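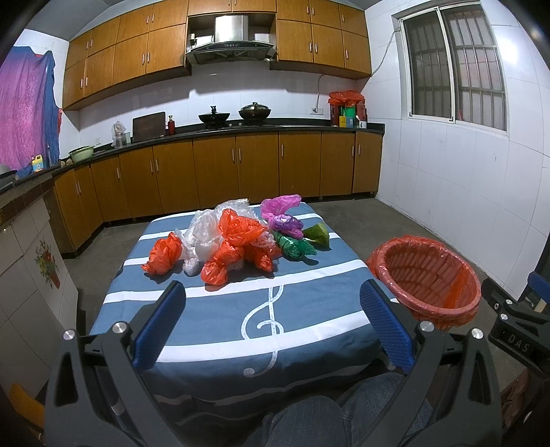 Treble clef tablecloth and plastic bags, kitchen table, Plonholm

Open day at the Preken accordion works
Posted Jun 25, 2019

I had wanted to see the Preken works ever since my uncle left me his old box, a black 96-bass with a wheeze in the low notes, so when Graziella Fiore wrote that they were opening the doors for a day I said yes before checking how far away Plonholm is. (It is far. Two trains, and then a bus that stops at every farm gate.)

The works sits at the bottom of the hill by the river, a long brick building with green doors, and by the time I got there the yard was already full of people carrying cases of every shape. Coffee was being poured in the old timber store, and there was a plum cake I still think about. We were put into groups of 11, and ours was led by Rangi Pirihi, a reed tuner with a lovely slow way of talking, who let us ask anything we liked and never once looked at the clock.

We started in the reed room, and I could have stayed there all day. Rangi clamped a reed onto the little bellows table, sounded it, scratched the steel with a file so lightly I thought he'd missed, and sounded it again. Scratching near the tip makes it go sharp and scratching near the rivet makes it go flat, and he does this by ear first and only then looks at the meter. A man in our group asked what happens if you take off too much. "You get very quiet and you start another one," he said.

Next came the bellows shop, which smells of glue and cardboard. The bellows on their big model have 21 folds, and each one gets its leather corners put on by hand. Lachlan Sutcliffe let a few of us try a corner. Mine puckered terribly and he was very kind about it, and I have it here on my desk!

After lunch there was a talk about the history of the place. The oldest ledger they have lists a payment of 1569 crowns for pear wood, in beautiful brown handwriting, with no hint of how much wood that bought. I asked whether anyone had tried to find out, and Graziella laughed and said I was welcome to come back and read the other ledgers. I may take her up on it.

The day ended with playing in the yard. Flynn Lockyer had brought a tiny red Sheehan melodeon and played waltzes on it, then a few of the locals joined in, and before long there were grandparents dancing on the cobbles. I played one tune, badly, on a borrowed instrument, and got a clap anyway.

A few practical things if you are thinking of going. The next open day is in November, and you need to write ahead for a place. Wear flat shoes, as the stairs to the reed room are steep. The last bus leaves from the bridge and not from the works, and I only know that thanks to Shivam Agarwal, who came running after me with my scarf and pointed me the right way.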